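Project Report: Teaching an Arm to Make Toast
Vitelen Robotics Club, spring term
Written by Tâm Quách, with corrections from Shufen Yan

Where we started

Our club had spent the whole winter stacking blocks, and by the end of it we were pretty good at stacking blocks. So in April we sat down and asked what would be fun to watch and still hard enough to learn something from. Shufen said breakfast, and that was that!

The task we settled on has a slice of bread, a green plate, a red dish and a toaster oven, all within reach of one arm. We named the project Louro and started a shared notebook the same evening. The goal was to train a policy from demonstrations, with one of us driving the arm by hand and the software (we use a package called Skallura) recording every move.

Setting up the table

We tried three layouts before we found one we liked. The oven ended up on the right with its door folded all the way down, and the dishes sit to the left of the door. This leaves the arm a clear path in from the left – a big improvement on our first layout, where the elbow kept bumping the door handle.

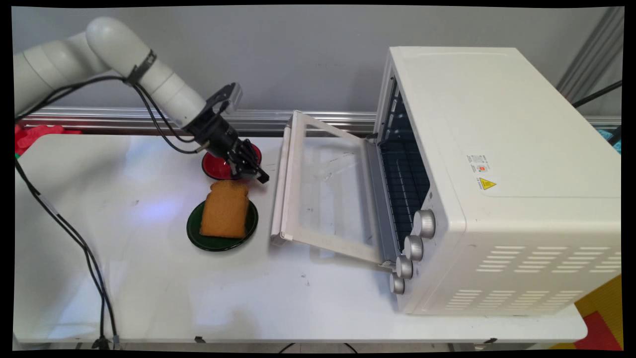
How many demonstrations does a task like this need?
We recorded 90 for the full task and kept 47 of them. The rest had long pauses or a driver changing their mind halfway through, and training got better once those were gone.

Learning to drive took longer than we planned. Tâm's early runs were fast and jerky, Shufen's were slow and very smooth, and the first policy we trained on both sets seemed to switch between the two of us in the middle of a reach. It was kind of hilarious to watch, but it taught us to agree on a pace. After that we practiced together before each session, calling out the steps until our timing matched.

Reaching for the dish

The part we're proudest of is the approach to the red dish. It's shiny and low, and the plate is right in front of it, so the arm has to come down from above without brushing the bread on the way. We broke this into its own small drill and ran it over and over with the dish moved a little each time. Shufen wrote a script that replays a reach at half speed, and we must have watched hers over 20 times looking for the spot where the wrist started to tilt.

What we found was that the fingers needed to be pointing down much earlier. Once we drove it that way, the policy picked up the habit too – a great afternoon.
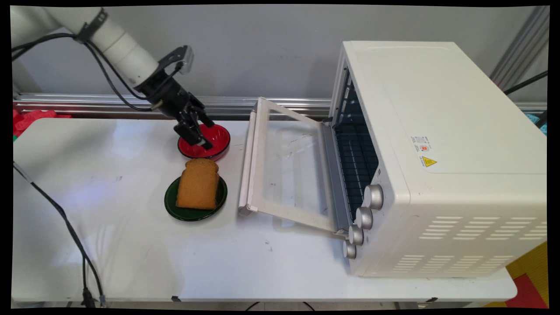 What still goes wrong

Bread is harder than blocks. Slices lean, they slide on a glossy plate, and the arm gets confused when one faces a new direction. Glare on the white tabletop is our other headache, mostly late in the day.

We also need more variety in the data. The final training set has 1,146 short clips, but nearly all of them use the same plate in nearly the same place. Next term we want to add bowls of other colors, try a second camera angle and finally get the oven door closing into the task. Shufen has already started sketching a softer fingertip, which she's calling Flenum, and we can't wait to try it!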